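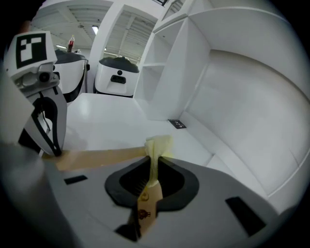
Urnix Paper & Book Arts Club – members' list

From: Innes Mackay
February 15, 2026
Re: cleaning glossy covers

Fraser Galbraith wrote:
> Has anyone found a decent cloth for glossy covers? I have over 2000
> books to get through before we move in August, and paper towel
> leaves lint on all of them. Also, do you keep the old paper strips
> you find inside, or toss them?

Fraser, I'm so glad you asked, I could talk about this all day! Go for a plain soft cloth, the thin kind, and bunch it up small so you're pressing with a little wad and not dragging a big floppy square around. Light pressure, short strokes, and go easy around any gold lettering – that's the part I'd hate to see rubbed dull.
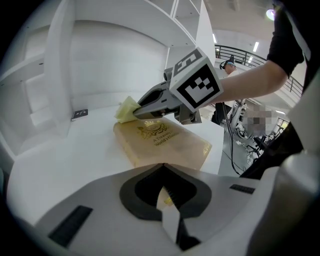 The tan cover with the gold crest is a lovely one to practice on. "A Treasury" is in italic script under the crest, and a glossy cover like that shows every smudge as soon as the light hits it. Lay the book flat on a smooth white table and you'll spot crumbs right away, too.

As for strips, keep them! I love the brown printed ones, especially when there's a tiny figure or a round mark on them. Mine go in an envelope with the shelf number – I'm up to 529 now.

Do you shelve by size or by author? I switched to size last August and still can't find my Tivum catalogs.

Innes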